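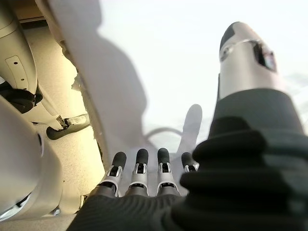
Eduard Gajdoš

The woman who runs remote teaching at Tilent has heard the pitch more often than I have, and she winces when I repeat it. Show the robot once and it learns? "Once," she says. "We recorded 200 runs of one grasp last month. We threw out 29 before lunch on the first day."

Her operators wear a glove, and the robot's fingers follow theirs. The hand has four fingers and a thumb, with black rubbery tips and a knit covering over the palm. I ask whether the resemblance to a human hand helps. "It helps visitors," she says. Then she relents a little – the operators do pick it up faster, though the thumb gives everyone trouble.

What about guiding the arm by hand? "Fine for the arm. Try it with the fingers and you run out of hands."

Trukville, the parts warehouse paying for the trial, expects a working system in September. I ask what happens when a part arrives turned the wrong way. She looks at her notes for a while. "Then a person takes over."

So who is doing the job? "At the moment, 2 of my people," she says, "in shifts."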